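Search this site Go

Tivia Community Laundry – progress report for December

Quick one this month, sorry, writing it between the Monday delivery and the school run. Full numbers are in the spreadsheet you already have.

Where we are

Open and running at the Pilten site. Two months in now. 19 households signed up for the regular wash slots, up from 13 at the last report. Most of the new ones came through the food pantry next door, a few from the flyer at the clinic. Flyer was cheap so we'll reprint.

Slots fill up fast after work. Mornings are dead apart from the retirement building. We tried moving the drop-off window earlier and people just came at the old time anyway, so it's back to how it was.

Machines

Both big washers from Bednárik are in and working. The second one threw a drain error in its first week – they sent a tech under warranty, no charge to the grant. Dryers are the weak spot. Two dryers is not enough when everyone brings bedding, and the older one takes forever on towels. I'd like to talk about moving what's left of the signage line over to a third dryer. Can send the quote, it's from Bednárik again and includes hauling.

Lint traps get cleaned at closing now, there's a sheet on the wall for it. Sheet gets filled in most days.

Detergent: switched to the unscented powder from Sernska after complaints about the liquid. Comes in big tubs, lasts better, but it clumps if the lid is left off. Lid gets left off.

Money

Spending is close to plan. Water is higher then we budgeted, electric a bit lower. The water bill covers an odd period so I wouldn't read much into it until the next one arrives. Coin income is small but steady and goes straight to supplies, as agreed. Insurance paid for the year. Nothing owed to Bednárik except the final installment, which is due when they finish the paperwork on the vent.

The cushion you asked us to hold back is untouched.

What didn't go well

The booking phone. People leave messages with no name, or a name and no number, and we lose half the morning calling around. Looking at a paper sign-up by the door plus texts. Not looking at an app, we asked and hardly anyone wanted one.

Folding tables were late and came in the wrong height. Sent back. Using the old ones from the church basement for now and they wobble.

Mending hour started slow. First session was me and a basket of socks. Second was better, a group of moms came and stayed past closing. Keeping it on through spring and then we'll see.

The back room

Still deciding on this. It could be a kids' corner or storage, probably not both. Paint is the first question, because the two walls don't go together at all – one is flat taupe-brown, the other is gray with that rough stippled finish. Painting over the rough one eats a lot of paint, and sanding it down is a mess I don't want near clean laundry. Leaning toward leaving the gray and matching the brown one to it. Have asked for a price both ways.
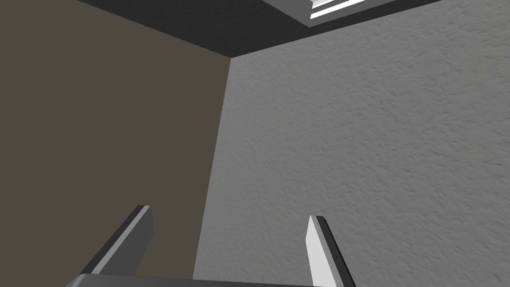

Next steps

– Third dryer: need your yes or no on moving the signage money
– Right-height tables, reorder from somewhere else
– Paper sign-up and texts in place of the voicemail
– Spanish and Polish versions of the rules sheet, drafts done, need checking
– Price for paint, then decide on the room
– Short survey for the households, one page, nothing fancy

Also the hours on the door still say the old hours. Fixing that tommorow.

Will send the water bill as soon as it lands. Call if the dryer question is easier by phone, afternoons are best.

3 comments

pantrydesk
Can we put your flyers in our bags again? We ran out the first week.

M.
Please please get the third dryer. Waited so long on Saturday I went home with wet sheets

laundryregular
The powder is much better, no more itching. Is mending hour open to people who don't have a wash slot?

Share this Comments (3)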